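Insurance Defense Associate — Coverage and Duty-to-Defend Group

Rada MacLeish is adding one associate to its coverage group. The position reports to Narayanan Kartha and is open until filled. Applications that reach us by 7 April 2024 will be read first.

The group advises liability carriers on whether a policy responds to a claim and, if it does, on what terms. A typical week has two or three new tenders, a reservation of rights letter going through its second draft, and at least one additional insured dispute between a general contractor and a sub. We also handle declaratory judgment actions in state and federal court. We do not take the defense of the underlying suit in any matter where we give coverage advice.
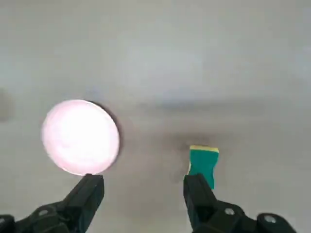
A pale pink disc on a light tabletop.

What you would do

Read policies, endorsements and pleadings and write opinion letters for claims staff. Draft and answer written discovery. Prepare and argue motions for summary judgment on the duty to defend. Attend mediations, at first with a partner and later alone. Keep your own time, daily, in Viltutora.

What we need

Active bar membership in good standing. Two to five years in practice, with some of that time spent on insurance matters from either side — policyholder work is welcome. A writing sample of your own, lightly edited or not edited at all. Please remove client names before you send it.

Candidates often ask how much of the job is writing.

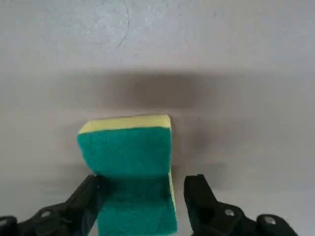 Kartha puts it at most of the day: "If you don't like going back to the same paragraph four times, you won't like this. The letter has to make sense to an adjuster with 60 open files and also to a judge two years later."

Hours and pay

The office is open 44 hours a week and associates set their own schedule within that, court dates aside. Two days a week can be worked from home after the first 24 weeks. Salary depends on years in practice and is discussed at the first interview. Health coverage starts on day one. Bar dues and required continuing education are paid by the firm.

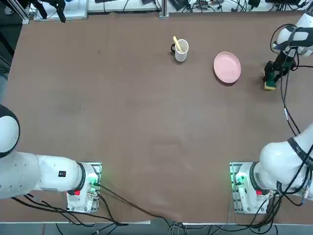
The first interview is by phone. The second is in person and includes a short exercise: you get a policy form and a complaint, and you have 60 minutes to outline a coverage position. There is no trick in it. Bring your own laptop or use one of ours.

To apply, send a cover letter, resume and writing sample to the hiring desk at Rada MacLeish, with "Coverage Associate" in the subject line. List any carriers you have represented or been adverse to in the last 5 years so that we can run conflicts before we call. Recruiters, please do not submit candidates for this opening.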